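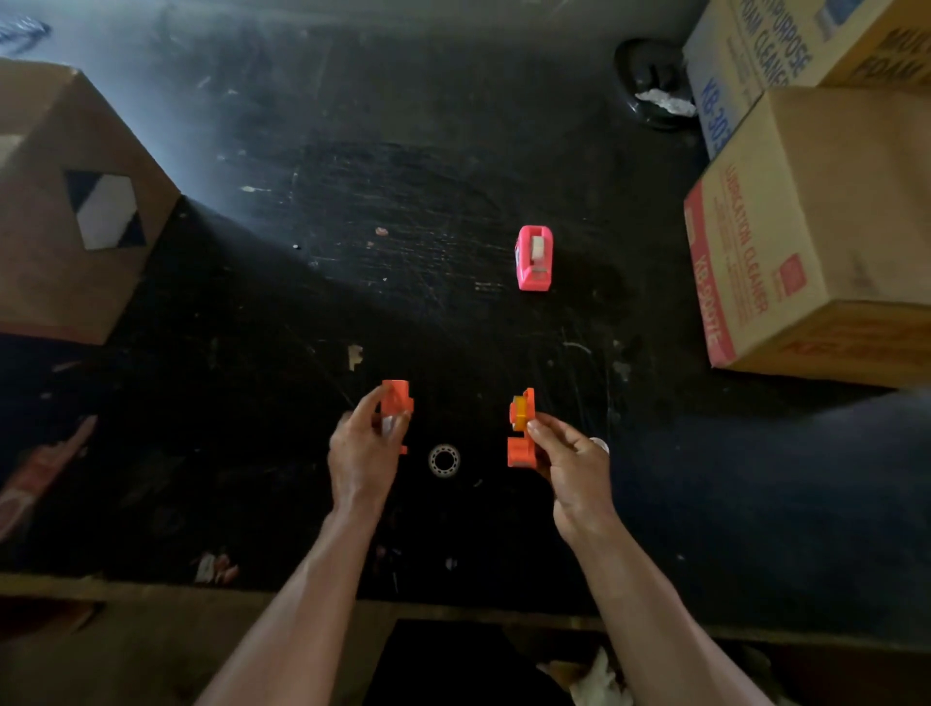
Two orange plastic parts and a ball bearing on the bench at the Bandale repair room.

Bandale Monthly > Features > Work

The small parts bench

By Elin Ifans

The work table at the back of the repair room in Bandale was painted black once and has been scratched ever since. Tape, boxes and parts share it through the day. Most of what gets put together on it would fit in a coat pocket.

Felicidad Manalastas opened the room in January of last year with money left over from selling a sewing machine business. She had planned to fix lamps and fans. People brought her toys, hand mixers and label makers, most of them broken in the same way: a plastic housing had cracked and the bearing inside had dropped out or seized up.

"The metal is usually fine," she said. "You wash it, you spin it on your finger, and you can tell. The plastic is what gives up."

New housings come from a molding shop in Tiltdale run by Jayson Macaraeg. He makes them in two halves, and he makes them in orange. Small orange parts are easy to find on a black table and easy to find on the floor. Last year he sent Manalastas 975 pairs. She used 737 of them and still has most of the rest in cardboard boxes, sorted by size.

Putting a pair together takes 2 minutes if the halves are clean. The bearing goes into its seat first, pushed down evenly with both thumbs. A bearing that goes in crooked will bind, and forcing it can split the seat. Then the halves are lined up by their tabs and pressed until they meet. Manalastas does not use glue. A glued housing can't be opened again, and she expects to see some of these again.

Trinidad Sosa works the bench three afternoons a week. She used to pack orders at the Pomora warehouse and says the work is slower but her back is better. Her main complaint is burrs, the thin ridges of plastic left along a molded edge. She trims them with a craft knife before she tries the fit.

"If it doesn't close, I don't push harder," Sosa said. "I take it apart and look."

A finished repair costs the customer less than a replacement in most cases, though not all. Manalastas turned away 358 items last year, mainly things with burned motors. She wrote down each one in a notebook, with the maker and the fault, and Macaraeg reads it when he is deciding which mold to cut next. The one he is working on now is for a hand mixer.

Contact the editors | © Bandale Monthly 2022 | Back to top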